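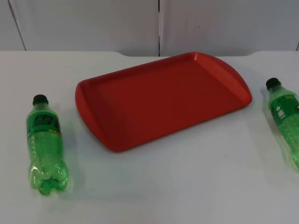
I finally gave in and bought a proper serving tray. For years I've been the person who carries drinks out to the yard two at a time, elbowing the screen door open and then going back in for the chips, and then again for the napkins, and by the time I sit down everybody else is on seconds. So last month I stopped at the Nalberg store for light bulbs and came home with a red plastic tray instead (and no light bulbs, which tells you how my errands go).

I wanted red because our patio table is a sort of tired gray and everything else we own for outdoors is beige. It's a plain matte red with rounded corners and a low rim, and the two short ends flare out into curved lips you can grab. I love those! My old one from Cleltier had cutout handles that pinched my fingers every single time, and it went to the thrift store without much of a goodbye.

A word about big soda bottles, though. I tried walking out with 2 of them standing up on the tray, and a shallow rim does nothing for you there – they wobbled the whole way and I had my chin on one of the caps by the end. Now I lay them down, one along each long side, with the cups stacked in the middle. I put a damp dish towel underneath so nothing rolls. Make sure the caps are really tight first, and let the bottles stand for a bit before you open them, or you'll be wiping down the table like I was at the Larolell block party.

I've also been using it for cookies, for seedlings, and for hauling the ketchup and mustard and relish out to the grill in one trip. It washes up in the sink with dish soap. I haven't tried it in the dishwasher and I'm a little scared to.

If you're coming to the potluck at the Chung Street hall in June, I'll have it with me. We start at 6, and we still need ice, more cups and somebody with a big cooler. Last year 80 people came and the ice was gone before the burgers were done, so please write back if you can bring a bag or two – the sign-up sheet is by the kitchen door as well.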